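2026-01-25, Delside, simulation bench

Today I continued the rules for contact between the arms and the table objects. The Seltent draft permits a gripper to wait close to an object, but it gives no time limit. I set ours to 35 seconds in the Mernura config. After this the arm must go back to its home pose.
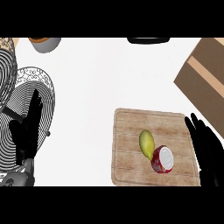 The second rule is about two arms in one workspace. Only one may close its fingers at a time, and the other holds its position. I ran episode 271 again with this rule and the log had 2 violations, both at the handover. I suspect the lock is released too early.

To do: ask the Igwe group which log format they want before March. Do not change the force limits until they answer.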